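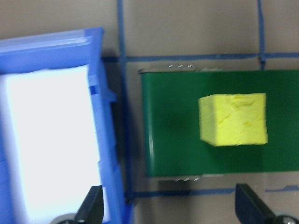
A foam cube on the green belt at Skurkwood, seen from the wrist camera.

I visited the Skurkwood workshop on January 16, 2021, together with Cathal Nic Aodha from our packing group. We had asked to see how they collect examples for their picking arm, as we are thinking of doing something similar with our own parcels. They gave us most of an afternoon and let us try the equipment.

The workshop is up one flight of stairs, behind a door marked Dirnov, the name of the previous tenant. Parking is at the back. You sign in at a desk and wait for someone to bring you through.

Emlyn Lewis runs the collection work and showed us the table first. The task is a small one. A piece of foam rides on a short conveyor, and the arm has to pick it up and put it in a blue bin beside the belt. A person does this by remote control, over and over, and every run is saved with the video from the wrist and the positions of the joints. The learning system is then trained on the saved runs. They call one run an episode.

The tabletop has blue tape on it in a rough grid. Emlyn uses it to set the belt and the bin back in place at the start of a shift, and also to move them on purpose. After every 98 episodes the bin goes to a different spot. In the first round, last July, they left everything in one place for weeks, and the trained arm then missed whenever the bin was bumped. Those episodes were kept, but they are a small part of the current set.

The total on the day was 2393 episodes. Tài Ninh keeps the log and showed us how they are sorted. Each one gets marked as good, usable or bad. Usable means that the foam ended up in the bin but something went wrong on the way, such as a second try at the grip. We expected these to be thrown out. Tài keeps them in, as the arm needs to see how a person recovers from a miss. Bad episodes are put in a separate folder and looked at once a month.

Nhung Lò was operating while we watched. She works in blocks of 63 episodes and then swaps with Aiman Sitompul. She told us that the hard part is the timing on a moving belt. New operators chase the cube and close the fingers late. She brings the arm to a point ahead of it and waits there, and it does look calmer when she does it. She also watches the wrist view on the monitor more than the table itself. Her reason is that the system will only get the wrist view, so she would like to make her choices from the same picture.

The wrist view has its limits. The cube blurs a little when things are moving, and the white inside of the bin comes out very bright under their lamps. Cathal asked whether they had tried softer lighting. They have, for a few days, and they mix both kinds now. Aiman thinks it helped. There were no numbers on it yet.

We each had a turn at the controls. The controller is a handle on a jointed stand, made by Fullik, and it is lighter than it looks. I had up to 4 tries for each cube before Nhung took over, and I used all of them on my first two. Cathal did better. Our attempts were recorded under a guest label so they could be left out later.

Afterward we talked through the software in the office. The program that plays back and trims the episodes is called Thái and was written in house. It is slow to load but easy to follow. You can step through a run, cut off the dead time at either end and change the mark. Trimming takes them almost as long as the recording does, and Emlyn said we should plan for that in our hours.

A few things I wrote down for our own trial:

Mark the table before the first episode and write down each layout.
Decide what counts as a good run and have two people mark the same batch to compare.
Change the lighting early on.
Keep operator blocks short - both operators said their grips get sloppy toward the end.

We still have to find out whether their file format will work with our arm. Tài is sending a small batch for us to test, and Cathal will load it on the old workstation when it arrives.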